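Genanov Institute for Applied Robotics
October - Posted by the Office of Demonstration Studies
40 shares - 5 comments

1/ This month the Institute opens its household demonstration program to partner sites. The following posts set out how the work is organized, what is asked of those who take part, and what will be made available to other research groups.

2/ The purpose of the program is to record people carrying out ordinary kitchen tasks in a form from which a robot can learn. A demonstrator performs the task by hand, using a hand-held gripper. The opening and closing of the fingers, the path of the tool and the view from its camera are all recorded together.

3/ The program is led by Dr. Hye-jin Ma, who previously directed our remote-control studies. Anum Ghauri is responsible for demonstrator training and for the review of recordings. Questions about taking part should be sent to Ms. Ghauri's office.

4/ For several years the Institute relied on remote control. An operator sat at a station and guided an arm in another room. The method remains in use at our Bollico laboratory, where it suits tasks that must be performed by the robot itself from start to finish. It is slow, however, and an arm of that size is difficult to place in a family kitchen.

5/ The hand-held gripper changes where the work can be done. A demonstrator can carry it to a kitchen table, clear a small working area and begin. Furniture stays where it is, and household items are used as they are found.

6/ The collection now holds 856 accepted demonstrations. Of these, 227 concern bowls: lifting, setting down, nesting and separating them. Bowls were chosen early because they appear in almost every home and because their rims demand a careful approach.

7/ Demonstrators are asked to keep everyday items in the background. A robot trained only on bare tables performs poorly when it meets a kettle, a cooking pot or a patterned cloth. Variety in the surroundings is part of the record, and sites are asked not to tidy beyond what safety requires.

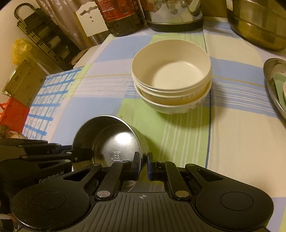
Bowl handling on a kitchen table. The gripper holds a stainless steel bowl at its wall, with three stacked bowls beyond.

8/ Polished steel deserves a particular note. The inside of a metal bowl reflects light strongly, and the bright spot moves as the bowl is turned. Recordings with such reflections are accepted. Demonstrators should not change the lighting in order to remove them.

9/ The grip itself is taught in the first training session. The fingers are brought to the wall of the bowl, closed until the bowl is secure, and then held steady before any lift. A short pause at this point gives the reviewer a clear mark between the approach and the movement that follows.

10/ Demonstrators often wish to correct a poor grip with the free hand. We ask that they refrain. If the bowl slips, it should be set down with the gripper and the task resumed. A recording that shows a recovery is useful in its own right and is filed under a separate heading.

11/ Speed is left to the demonstrator. Early guidance asked for slow and even movement, and the result was a set of recordings that looked very little like kitchen work. Dr. Ma withdrew that guidance in the spring. The present instruction is to work at the pace one would use when putting dishes away at home.

12/ Stacking receives closer review than any other task. The reviewer checks that the bowl is released only when it is supported, that the fingers open fully, and that the gripper leaves without disturbing the stack. Where a reviewer is uncertain, the recording goes to a second reader before a decision is entered.

13/ A word on privacy. Demonstrations take place in real homes, and the camera sees what is near the table. Letters, photographs, medicines and screens must be put away before recording starts. Food packaging and kitchen containers may remain. Households may ask for any recording to be withdrawn, and no explanation is required.

14/ Remote control will continue alongside the new program. Operators at Bollico repeat selected tasks from the household collection with the arm, so that the two methods can be compared on the same kind of object. The first comparison covers nested bowls - the second will cover lids and shallow trays.

15/ The comparison has already raised one practical question. Operators working remotely tend to approach a bowl from directly above, while demonstrators with the gripper in hand come in at an angle and take the wall nearest to them. Whether a robot benefits from seeing both approaches is a matter we intend to report on in full.

16/ Recordings are stored and indexed with Flaliris, the Institute's own review software. Partner sites receive access after training. The index allows a search by object, by task and by outcome, and reviewers may attach written notes to any point in a recording.

17/ Sites wishing to join should have a stable table, a demonstrator available for repeated sessions, and a person able to act as first reviewer. The same individual may not demonstrate and review. Equipment is provided on loan, and training is conducted in person over two mornings.

18/ An open information session will be held on Thursday at 4 p.m. in the Ma Lecture Room. Ms. Ghauri will demonstrate the gripper, and visitors will be able to try the bowl tasks for themselves. Registration is not necessary, though groups are asked to write in advance.

19/ The demonstrator handbook has been revised to include the points above on pace, recovery and reflective surfaces. Partner sites should replace earlier copies. The revised chapter on stacking takes effect immediately, and the chapter on lids will follow when the Bollico comparison has been reviewed.

227 likes - Share this thread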